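Home | Posts | Small Spaces | Say Hi

Four baskets and a pile of pens

Mon 29 July

I have been putting off the desk drawer since spring (you know the one, it only opens if you jiggle it), and this weekend I finally got fed up and went looking for ideas. I wanted little open baskets, one color per kind of thing, and no lids!! I never put lids back on.
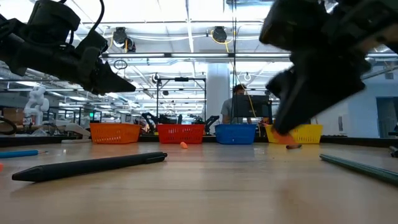 My old system was one big Tanui box, and everything sank to the bottom of it, pencils first. Small separate baskets suit me so much better. I love the orange, red, blue, yellow lineup along the back of the table, with the mesh sides so you can peek in, and all the front left free for sorting. A black pen and a blue pencil lying out like that is pretty much my desk every single day. I gave myself 12 minutes to sort my own stuff and went over by 5, mostly testing pens on an envelope. 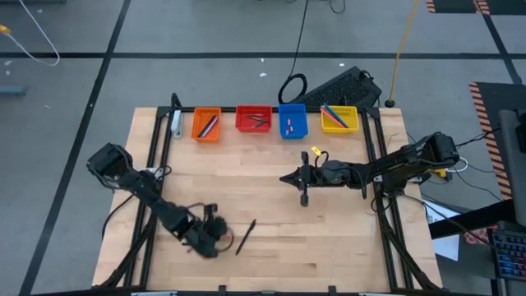
Posted by Hanyu Yao, writer and chief drawer-emptier

The pink erasers get the whole blue bin to themselves and I'm copying that. Colored pencils in the yellow one, yes, even with the tips sticking out past the rim. I'd skip a bin for tweezers (or are those pliers?), my tweezers live in the bathroom. Next up is the Sulaleo shelf, which is mostly dead batteries and string.

Shares: 920 | 3 comments

Wanting Deng: Do the mesh ones collect eraser crumbs? Mine did!

Hanyu Yao: They do, I just tip them over the trash.

Wanting Deng: OK, doing my drawer tonight.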